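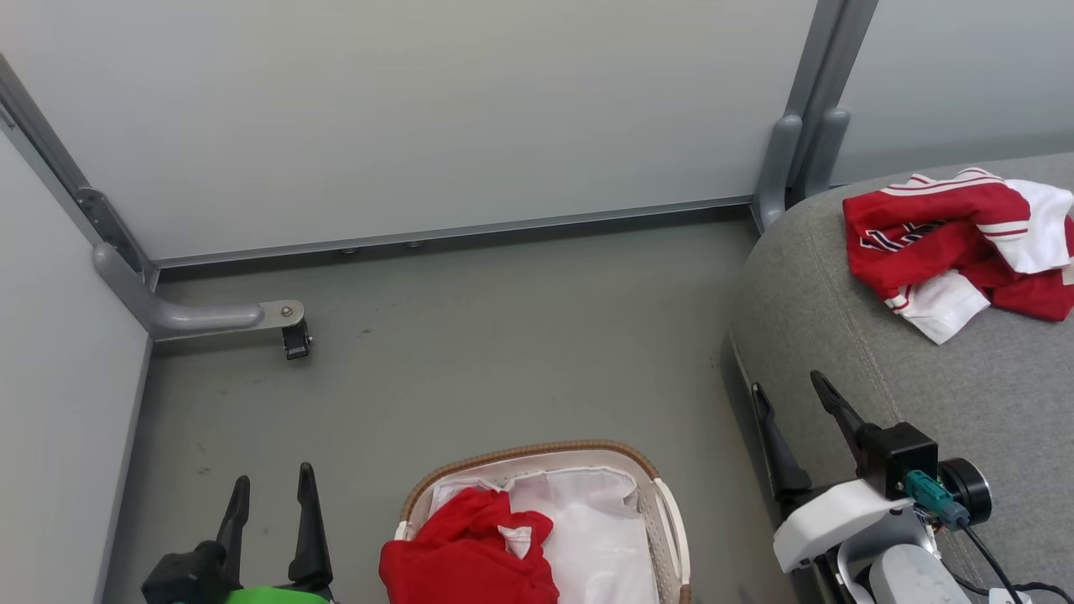 People keep asking me when they can buy a machine that does the wash. I've worked around factory automation for most of my life, and my short answer is that the washing part was solved a long time ago. What's left is everything on either side of it: finding the clothes, getting them into the basket, carrying the basket, folding, and putting things away.

Picking a shirt up off a couch sounds like the easy bit. For a robot it's one of the harder ones. A box has the same shape every time you look at it. A shirt doesn't. The arm has to find an edge or a fold worth grabbing, close on it without pinching the upholstery too, and lift it high enough to clear the rim of the basket. Then it has to let go, and a sleeve can easily end up hanging over the side.

At the plant in Cestberg where I used to work, we had a cell that moved 200 parts an hour and hardly ever dropped one. Every part came down the same chute, facing the same way. When we tried the same arm on shop rags, it got 43 of 71 into the bin before Szabolcs Gál shut it off and did the rest by hand. That took him a couple of minutes.
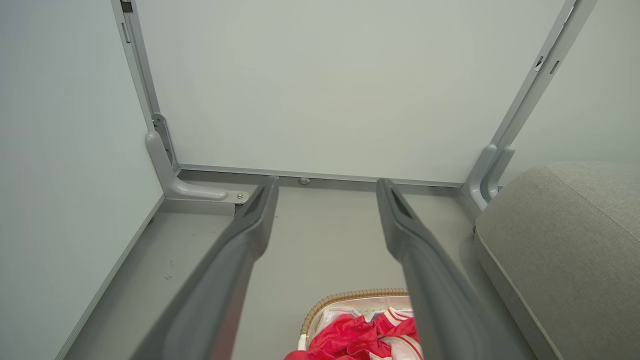
The arms are strong enough and the grippers are decent. Two plain fingers will hold most of what's in a normal hamper. The trouble is in knowing where to put them, and in noticing when only half the shirt came along. A camera near the fingers helps a lot with that, but it can't see much once there's cloth bunched up right under it.

Anoma Kumarasinghe, who runs the laundry at a small hotel in Clurcombe, told me she'd be happy with a slow one. If it worked through the night and had the towels sorted by 5 a.m., she wouldn't care how long each towel took. I think she's right, and I'd expect to see these in places like hers before they show up in houses. A hotel towel is a flat rectangle. My hamper has socks in it, and a fitted sheet.

So for now I'm still doing my own. Two loads tonight, one of them mostly work pants.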